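Chapter 6
Where Your Trash Goes

I grew up four blocks from a landfill, so I may be the only person you'll ever meet who gets a little homesick at the smell of one. On summer evenings my brother and I would count the gulls, give up, and argue over whose number was closer. I didn't think for a second about what was under them. Trash went out on the curb, the truck took it, and that was the end of the story as far as I cared.

This chapter is the rest of that story. In Chapter 5 we followed a glass jar from the sand pit to the store shelf, and you saw how much energy it takes to make something we use for a week. Now we pick the trail up at the other end – in a bedroom, a kitchen, a school hallway, wherever the stuff gets dropped.

I call this first stop "the last easy moment." Paper, bottles and used tissues are still separate things at this point, and anybody can tell them apart. Once they've been squeezed together in the back of a truck, sorting them takes big machines, a lot of people and a fair amount of luck.
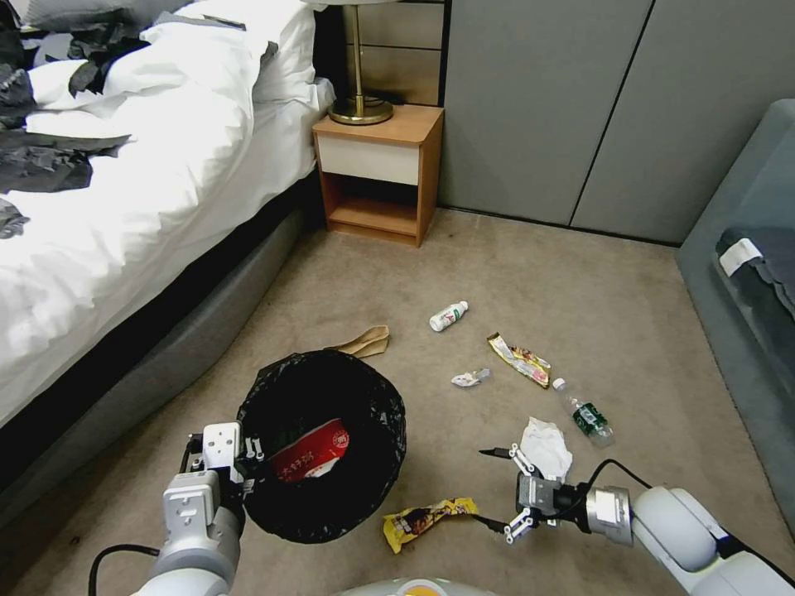

Siamak Shirazi thinks I'm too hopeful about that moment. People don't sort at home, he told me, they sort where the town makes it simple, and if the town of Dakberg had waited for good habits it would still be waiting. He has a point! Dakberg handed out a second bin to every home, printed the pickup days on the lid, and only then started asking people to care. We'll look at the town closely in Section 6.2, including the parts that went badly (the lids, for one, blew off in the wind).

Before we get there, you need a few words. Waste engineers talk about a "stream," meaning everything of one kind moving the same way. A bottle in with the bottles is part of a stream. The same bottle in with the potato peels is "contamination," even if it's perfectly clean. I found that word harsh when I first heard it, and I've since come to like it.

Try this before you read on. For 11 days, write down everything you throw out at home, one line per item. Senthil Kaimal's class did it last April and one student ended up with 246 lines, most of them food wrappers. Keep your list somewhere safe, as we'll need it again for the graphs in Section 6.4.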